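讲稿备注：桌面留白，给小工作室的收纳分享

（先喝口水，别急着开口，等后排坐下来。）

大家下午好！我先坦白，我以前是那种桌上能同时放四杯冷茶的人，真的，四杯，其中一杯还长过毛。所以今天讲收纳，我没什么资格摆架子，就当听一个改邪归正的人聊聊天吧。

我在Lullier租过一间小工作室，做书籍装帧，房间窄得转身都要先跟椅子商量。那会儿我总觉得是地方不够，买架子，买盒子，买更大的盒子，最后盒子把窗户挡了一半。后来Precious Manalastas来串门，站在门口看了半天，问我一句：“你今天要做什么？”我说裁一叠封面纸。她说：“那桌上为什么有胶水、账本和圣诞彩灯？”当时可是四月啊！

（这里停一下，通常会有人笑。没人笑也往下讲。）

从那天起我给自己定了个规矩，收工前把桌面清到底。当天没做完的活放进一个浅托盘，托盘归到架子上，第二天早上再端下来。头一个星期特别烦，我老想偷懒，到第八天吧，忽然顺手了。早上八点进门，看见一张干净桌子，心情真的不一样，烧水的时候就已经想动手了。

再说Kallulik那个合用的画室，Lilibeth Padilla带着七个人用同一间屋子。他们吵得最凶的事情是谁的东西压在谁的东西上面（画材店Fajardo的袋子永远没人认领，大家应该都懂）。她的办法很土：每人一层架子，公用的大桌谁都不许过夜占着。连一支铅笔也不行。我起初觉得太严了，去住了几天，服了。

（翻页。讲慢一点，这页前后语速老是太快。） 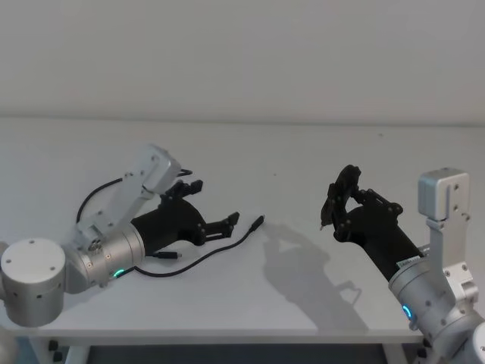
收纳盒要不要先买齐？先别买，把东西按使用的频率分好，过两个星期再量尺寸，那时候你才知道缺几个、缺多大的。

我自己就吃过亏，在Clirkirum一口气订了一批带盖的，盖子一盖，里面装了什么全忘了，找一把骨刀翻了一个下午。现在我只用敞口的，灰嘛，擦一擦就好。

还有标签。字写大一点，用你平时嘴里说的词，我家有一格就叫“舍不得扔的绳子”，谁来都找得到。

（如果时间超了，跳过下面这段，直接提问。）

抽屉我建议每个季度倒出来一次，挑个下雨天，放点音乐，别一次倒两个。十二月我犯过这个错，结果两个抽屉的东西混在一起，晚饭都是站着吃的。

好，我就说到这儿，谁桌上现在最乱？来，先举手，咱们从你那张桌子聊起。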